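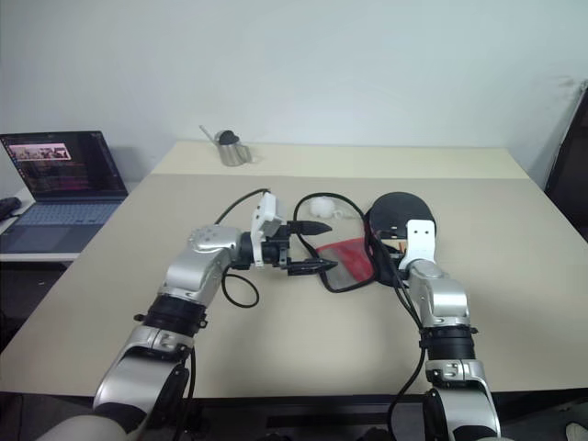 Vol. 3, núm. 2, pág. 40

4. Buenas prácticas en la mesa de trabajo

Figura 1. Puesto de dos brazos con material ligero sobre la mesa y portátil en una superficie aparte.

Voy a ser franca: cuando empecé con esta parte del estudio pensaba que las reglas de seguridad se resolvían citando el manual y pasando a otra cosa. Después leí 76 fichas de incidencias del taller de Zirkside, una detrás de otra y con mucho café, y cambié de idea. Casi todo lo que anotaba la gente eran cosas pequeñas: un cable que rozaba, una bolsa en medio, un portátil apoyado donde no debía. Cosas de mesa, vaya.

4.1. Los cables

Empiezo por aquí porque es donde más discutimos. En la figura 1 hay un cable negro que hace un arco por encima de los objetos y baja junto al brazo derecho, y otro que forma un bucle flojo bajo la muñeca izquierda hasta tocar la mesa. La norma interna que redactamos en Ledau pide dejar holgura suficiente para el giro completo de la muñeca (eso no se negocia), pero también que ningún bucle quede dentro del volumen de agarre. Las dos exigencias se estorban, ya lo sé. Mi propuesta es recorrer a mano y muy despacio las posiciones extremas antes de cada sesión, mirar por dónde cae el cable y solo entonces sujetarlo. Niloufar Babaei prefiere guías rígidas en todo el tramo; yo las probé en marzo y me pareció que limitaban demasiado el codo, aunque reconozco que la mesa quedaba preciosa.

4.2. Materiales blandos y transparentes

¡El plástico merece capítulo propio! Una lámina transparente y arrugada como la de la figura, con ese material rojo translúcido, obliga a preguntarse qué distingue la cámara y qué no. La regla que usamos es sencilla: todo lo que esté al alcance de los dedos figura en la hoja de sesión, también los envoltorios. Si algo no está apuntado, se retira o se apunta, y hasta entonces no se habilitan los motores. Lo mismo vale para lo que queda al fondo - una regadera metálica, por ejemplo - aunque la tarea no la use.

4.3. El puesto del operador

El portátil va en una superficie separada de la mesa principal. En esto coincidimos con la guía de Drakow y con la de Başaran, que en casi todo lo demás se contradicen. Yo añadiría una cosa: que quien mire la pantalla no sea la única persona pendiente de los brazos. Leer código y vigilar una pinza a la vez se hace mal, y lo digo por experiencia propia.

4.4. Dedos acabados en punta

Para los dedos afilados pedimos una comprobación aparte, con la pinza abierta y el brazo parado. Se revisan las puntas, se anota cualquier holgura y se firma la hoja. En la versión del Jul 17, 2018 esta revisión era semanal; ahora la hacemos en cada cambio de herramienta y ocupa una sola línea del registro, justo debajo de la parada de emergencia.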